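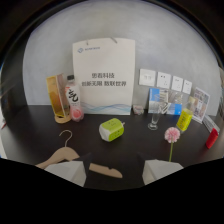
Tips for Building and Running a Hand-Held Gripper at Home

Posted 4 January 2025 by Audrey-Anne Sutherland
Filed under: Workshop, Small Builds

These are notes from two builds, one on my kitchen counter and one at the shared shop in Cirarville. The gripper is the simple kind: two soft printed fingers, a trigger handle, a small wide-angle camera over the top. It records what your hand does so the arm can try to copy it later. Most of the trouble I had came from small things, so that's what I've listed.

Printing the fingers

Use white or another light filament if your table is dark, and dark if your table is light. You want to be able to tell where the fingertips are when you look back through a recording.

Print the fingers on their side. Mine split along the layers when I printed them standing up, usually at the first rib from the tip.

Print four at once. You will break one, and a new finger next to an old one doesn't flex the same way, so change them in pairs.

Sand the inside edges lightly with a worn piece of paper. Leave the gripping face alone if you plan to glue anything to it. For grip pads I cut up a rubber jar opener. Shelf liner worked for a week and then slid off.

The handle and slide

Wipe the rail with a dry cloth before you put any grease on it. Then use less grease than you think, a dab the size of a grain of rice at each end, and work the trigger 16 times. If it still feels gritty, take it apart again. More grease won't fix grit.

Put thread locker on the two screws that hold the finger mounts, and on no others. Afonso Barros did every screw on his and had to drill two of them out.

If the trigger tires your hand, swap the return spring before you change the handle. I went through a drawer of ballpoint pen springs until one felt right. Robichaud, the hardware store on my side of town, will also sell you springs one at a time if you ask at the counter.

Run the camera cable along the back of your forearm and hold it with a loose strap at the elbow. Leave enough slack to reach across the table.

Mounting the camera

Tighten the mount, then mark across the joint with a paint pen. If the two halves of the mark don't line up, the camera has moved. Check it each time you pick the thing up.

Both fingertips should be in view with the gripper fully open. With a wide lens, straight walls and table edges will look bowed. That's normal, and you don't need to correct it by tilting the camera.

Clean the lens with a glasses cloth. Paper towel leaves lint, and the lint looks like a gray thumbprint in every recording until you notice it.

Lock the exposure if your camera allows it. A pale wall behind a black table will make the automatic setting hunt up and down as you move.

Setting out the table

Use things you already own and mix the shapes. Tall and narrow, flat, floppy, stemmed, boxy. A wooden hanger is harder than it sounds, because it turns in the fingers as soon as you lift it off center. Pick it up near the hook first, then try the bar.

Stemmed glasses go toward the back until the fingers have good pads on them. Grip the stem with a slow squeeze and lift straight up. Buy yours at a thrift store.

Drink bottles should be capped tight. A half-full bottle shifts its weight when you tilt it, so practice with one that's full and one that's nearly empty, and don't treat them as the same job.

Mirrors are a nuisance. The tracking can pick up the reflection and decide the table is somewhere else. If your recordings jump, turn the mirror to face another way and try again before you go hunting through the settings.

Artificial flowers are good for learning a light grip. Take the stem, low down. The bloom pulls off.

Paper bags need something behind them. Lean them on the wall, or put a can inside. Mine folded up every time I brushed one with the handle.

Power cubes and extension leads can be on the table as objects, but unplug them first.

Leave a hand's width between things at the start. Later you can push them closer together, and you should, but do it after the easy picks are going well.

Recording

Start and finish with the fingers open and the hand still. Count to two at each end.

Move slower than feels natural. If your wrist gets ahead of the trigger, you'll see the fingers close on air.

Do short sets. I stop after 18 picks and put the gripper down, and my last few are still worth keeping. When I pushed on to some 2000 over the month of July, a lot of the late ones went in the trash because I had started to rush.

Write down what you changed between sets, even if it's only a new pad or a lamp moved over. I use a strip of masking tape on the handle with the date and one or two words - "new spring," "left pad" - and stick the old strips in a notebook.

Name the folders the same way every time. At the Rerndale shop they still have one called "good ones final" and no idea what's in it.

Putting it away

Hang the gripper by the handle with the fingers free. Lying on its fingers overnight, mine took a bend that never came all the way out.

Take the battery out if you use a pack. Coil the cable loosely and don't wrap it around the handle. Wipe the pads with a damp cloth and let them dry before the cover goes on.

Spare fingers keep fine in a shoebox, away from a sunny window.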